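Workshop News: The Marker Arm at the Back Bench

Members who come in during the evening will have seen that the bench by the parts wall is taken most nights. Zulmira Aguiar and Rosário Frade are building a small tabletop arm there, and they asked for space in the newsletter to say where the work stands and what they still need.

The project started in February. Zulmira had an old desktop arm with a stripped shoulder gear, and Rosário had a two-finger gripper left from a machine he took apart. Neither part was much use alone. They bought a used controller board from Gaber, cut a new base plate on the shop router, and had the arm moving under its own power in 17 evenings of work.

The job they picked for it is putting caps on markers. It sounds simple, and they chose it for that reason, but small round parts are hard for an arm to handle. They roll when touched at the wrong point. The cap has to go on straight or it jams, and the arm has to know which end of the marker it is looking at. A cap of the right color also has to be matched to the right marker, which is the part Rosário is writing now.

The camera is a small one, mounted at the wrist so that it looks down past the fingers. It sends pictures to a laptop, and the program picks out the caps first and the markers second. Dark caps gave trouble at the start. Under the old shop light the program kept mixing them up with the shadows beside them. Zulmira moved the lamp to the other side of the bench and lowered it, and the mistakes dropped, though glare on the tabletop is now the next thing on the list.

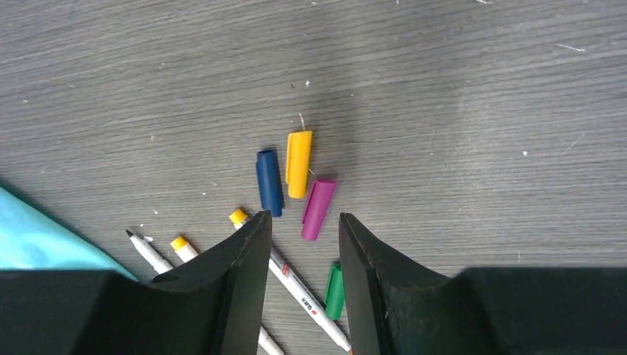
Bendale, 20 May 2021

The set they use for testing is a handful of ordinary white-barreled markers with loose caps in blue, yellow, purple and green. They are scattered by hand before each run. Rosário prefers it that way to a neat row, and he leaves them where they fall, even when two caps end up touching or a marker lies partly under the fingers. If the arm can only deal with a tidy table, he says, they may as well build a jig.

So far they have logged 1,204 tries at picking up a cap. The log is a plain text file with one line for each try, giving the color, the result and a short note if something went wrong. Out of the last batch, 237 were marked as misses. Most of the misses fall into one of two groups. In the first, the fingers close a little too high and the cap squirts out to the side. In the second, the cap is lying against something else and the arm pushes both of them away before it gets a grip.

For the first problem they are trying softer finger pads. The black fingers are hard and smooth, and the inner faces have picked up scratches from being driven into the tabletop. Zulmira has cut pads from a sheet of thin rubber and is holding them on with double-sided tape until she settles on a thickness. The tape lasts an evening or two. If it works out she will print new fingers with a pocket for the pad, so it can be changed without scraping off old glue.

The second problem will take longer. The plan is a short nudge move, where the arm slides a cap clear of its neighbor, lifts, takes another picture and goes in again. It worked on the yellow cap during a trial run and failed on the blue one. They want to reach 2,000 logged tries before they change the pickup routine again, to have a fair number to compare against.

Putting the cap on the marker has not been tested much. The arm can hold a marker steady, but with one gripper it cannot hold both parts at once. Rosário has drawn up a small clamp that would grip the barrel while the arm brings the cap over. He plans to make it from offcuts of Kalwood board.

A few requests from the two of them. Please do not move the lamp on the back bench, or the tape marks on the floor that show where its stand goes. If you need the bench for a large job, write your name on the sheet and they will clear it the night before. They are also looking for a spare servo of the Lirner type, working or not, and any dead markers you would otherwise throw out. The caps should be included.

Zulmira is happy to show the gripper wiring to anyone starting a similar build, and her notes on the base plate, with the drill sizes, are in the green binder on the parts shelf.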